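The kit from Nerkance came in March, and for 29 evenings I did not open the box. My wife had paid 150 for the rental and I was ashamed to tell her I was afraid of it. The letter inside said only: "Hold the tool, do your work, send us the recordings. Velldale learns from your hands."

I was a watch repairer before my fingers began to shake. I thought, what can a machine learn from such hands?

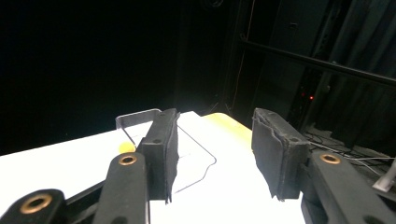 My work with the kit was always the small things. I closed the grip, I opened it, I wrote the number in my notebook. Some evenings I did not look at the object I must lift. I looked at the black pads, torn and rough along their edges, and they seemed to me like the fingertips of an old colleague. The clear plastic on the white table was hard to see, so I learned to find it by its thin gray outline.

At number 1301 the firm wrote to me. They asked if I wanted to stop, and offered a newer model.

I answered that I would keep this one. Then I washed my cup, sat down again, and wrote 1302 in the notebook.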